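Two-arm bench build, continued. Notes from 3/24/19, mostly for Rok Kadrić, who asked for the boring parts.

1/ Both arms are bolted to one aluminum rail along the front of the table, each on a black mounting plate. First attempt had separate posts. Every time one arm braked, the other post rang like a fork.

2/ Rail squareness matters less than I thought. Rail height matters more. I shimmed the left end by hand until both arms touched off on the same block and agreed.

3/ Power: one supply per arm, common ground. With a shared supply the right wrist dropped off the bus whenever the left shoulder lifted. I lost an evening to firmware before Viorica Begović put a meter on it.

4/ Loop rate is 500. I ran 900 for a while. No visible gain, hotter drivers.

5/ Walls are gray woven fabric panels in an aluminum frame. The plain white board I used before washed out the white parts in the wrist cameras. Weave does alias a bit on the fixed camera. Living with it.

6/ Cable routing: leave a big loop at the wrist, clip it at the housing, sleeve it down the link. My first loop was too short and pulled a connector at full reach. Current one is ugly and has held for 157 cycles.

7/ Gyula Pálfi asked what it handles. White boxes with slotted lids, mostly, plus spatulas, a bowl, a mallet. Glossy white on white marble is hard on depth, so it makes a decent test.

8/ Bench from the fixed camera, then the left wrist camera with the right gripper reaching in.

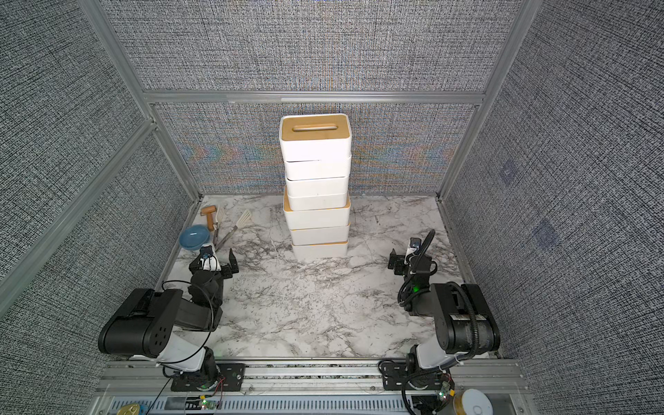
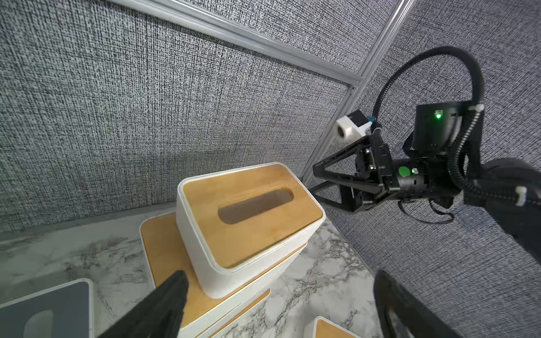
9/ Still to do. Finger pads: the bare fingers slide on glossy walls, and I have 4 rubber samples to try. Strain relief for the small boards at the arm bases. A proper e-stop in place of the power strip.

10/ Debora Fabbri wants the plate drawings. I'll post them once I've fixed the hole spacing on the right one, which I slotted with a file.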